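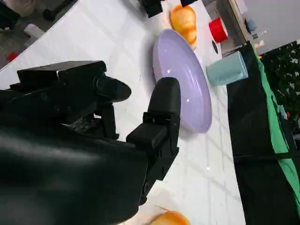
Tronel holds its open day once a year, in the summer, on a weekday, which keeps out anyone with a job. I went on Friday, August 9, 2024, with my friend Leonardo Bassi, who has a job and told it he had a dentist's appointment.

Tronel makes and sells pretend food. It also sells the plates and cups that go under and beside pretend food, and a smaller range of real tableware that has wandered into the same catalog over the years. The building is on the edge of Jutcombe, past the tire place. You take the train to Cilham, and from Cilham there is a bus that the website calls frequent. We waited 22 minutes for it in the company of a man eating a real sandwich, the last one I would see until evening.

Admission is free, but you have to sign a book and wear a sticker. The sticker asks for your name and your "interest." Leonardo wrote "buns." I wrote "general," and spent the rest of the day feeling that I had let myself down.

The tour starts in what they call the pantry. It's a long storeroom with metal shelving on both sides and a bin for every kind of food a child might wish to serve to an adult who is trying to read. Fried eggs have their own section. So do pickles, which I was told sell better than you'd think, though I had never thought about it. The lettuce is felt. The fish is also felt, and has a zipper, and inside it are smaller fish. I asked about the smaller fish and our guide said they were a customer request.

The guide was Renzo De Luca, a tall man with a soft voice who handed things around while he talked and never asked for them back. By the end of the pantry I was carrying a waffle, a lemon, and part of a ham. Other people were worse off. A woman near the front had been given an entire roast chicken, early, and held it against her hip for the whole first hour like somebody's baby.

Renzo explained the difference between the hard foods and the soft foods at some length. Hard foods look better on the shelf. Soft foods are better when thrown, and Tronel assumes throwing. There is a drop test, a squeeze test, and a test that involves a washing machine and a load of towels. We were shown the washing machine. It was a perfectly ordinary washing machine and about a dozen adults took turns looking in through its door.

After that came the painting room, where we weren't allowed past a strip of yellow tape. Two people were working on a tray of cheese wedges. They had their headphones on and did not look up, and I admired them for it. Along the back wall hung the color cards, with names written on them in pencil. I could read Butter, Old Butter, and Toast 4. What became of the first three Toasts was not covered on the tour.

Then tables.

I had expected to like the pantry best, and I did like the pantry, but the part I keep describing to people is the table setting. Tronel does its arranging on a glossy white tabletop with a pattern of faint squares in it, against black, so the colors jump out at you. There's a whole philosophy to it. Renzo said a table should look as if somebody is expected. He also said it should never look as if they have already been and gone, and he gave a little shudder, presumably at the thought of crumbs.

The current fixation is autumn. It was August outside and people in the parking lot were fanning themselves with the tour leaflet, but retail lives months ahead of the rest of us, and what Tronel had on its mind was pumpkins. Striped ones, orange and cream, squat and cheerful, the kind of pumpkin that looks as if it has been upholstered. There was a donut to go with it in the same stripes. I like a donut and I like a pumpkin, and it had not occurred to me that they could be bought as a suit.
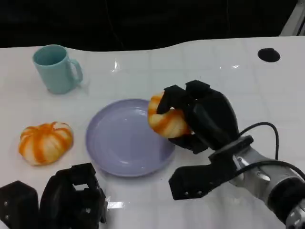
Autumn at Tronel: striped pumpkin, matching donut, teal mug, and the lavender plate that caused all the discussion.

The lavender plate deserves its own paragraph, having taken up so much of our afternoon. It's a plain round thing with a raised rim and a flat middle, and it's the color of a good bath product. A woman in our group felt strongly that you could not put orange on lavender. A man in a fishing vest felt that you could put anything on lavender. Renzo let them go at it. He has clearly seen this before, and he used the time to drink some water. The case against was that the food ends up looking nervous. The case for was that the food is a toy.

I came in on the side of the plate, for what it's worth. Orange on white looks like a cafeteria. Orange on lavender looks like a decision. The mug I was less sure of – light teal, a nice plain shape, and darker on the inside, so that looking down into it you feel there must be more to it than there is. Leonardo thought it was the best thing on the table. He said he would drink coffee out of that mug and be a calmer person. I've known him a long time and I think it would take more than a mug.

The cups, meanwhile, are a whole other conversation. Tronel people don't stand all their cups up. Some of them get laid on their sides, and when I straightened one on a shelf in the corridor, out of nothing but good manners, it was laid back down again behind me. I didn't see who did it. A cup on its side is apparently livelier. In my house a cup on its side is a phone call to the carpet people.

There was a session at the end where visitors could set a place themselves, with whatever they liked from a set of open bins. We got two minutes each, timed on a kitchen timer shaped like a tomato. I panicked and made breakfast. Leonardo, true to his sticker, made a plate of buns, nothing but buns, with one more balanced on top, and stood back from it with his arms folded. The woman with the chicken finally put down the chicken, and there was a small round of applause. The man in the fishing vest built something very delicate with three peas and a slice of toast and then couldn't be persuaded to leave it.

Lunch, I should say, is a problem. You spend the whole morning handling food and none of it is food. The leaflet promises "refreshments in the Messina Room," and we had all been looking forward to the Messina Room since about the fried eggs. It has a mural of a harbor, a coffee machine, and a plate of plain cookies. I watched a grown man pick one up and squeeze it before he would bite it. Then I did the same. The coffee was fine. It came in paper cups, in a building with more cups in it than I have ever seen under one roof.

The shop is on the way out and there is no other way out. Prices are reasonable if you stay with the vegetables. The sets climb quickly, and the big picnic hamper was 60 dollars without the blanket, which is sold separately, by the door, where you can see it and feel mean. The lavender plates were out on a low shelf and going steadily. The woman who had argued against orange on lavender bought a stack of them. I didn't see any oranges in her basket, so her position may be intact.

Leonardo bought a mug. I bought a lemon, mostly because I had been carrying one since the pantry and it seemed simpler than explaining. The waffle and the ham I gave back at the register, where the cashier dropped them into a box already half full of other people's groceries.

A few practical notes, for anyone thinking of going. There's parking, but it fills up by mid-morning. The floor in the pantry is hard and the tour is long, so wear shoes you trust. Children are welcome, though we only saw a couple, and they lost interest well before the adults did. The painting room is closed over lunch. There's a second, smaller open day in January for trade customers, and I was told that by then they will be well into Easter. Bring a sandwich, and eat it on the bus from Cilham if the bus comes.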